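Robotics club takes on the washing up

The Lakholm robotics club has spent the term teaching two arms to put crockery in a dish rack, a job most members' parents had hoped would be learned closer to home.

The club starts with bowls, the brown patterned one being a favourite. Plates come in December. 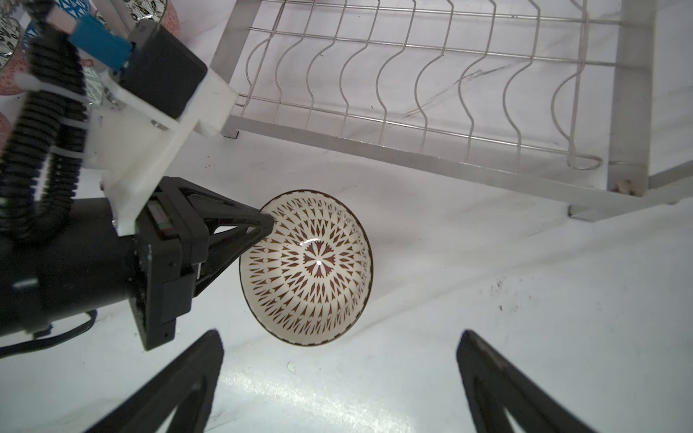 Pierina Amato reckoned the rim was the hard bit, and that she'd programmed 300 grips before she trusted one. Her own dishes, she added, were still in the sink.

The club meets again on 1/20/18. Bring a bowl you don't love.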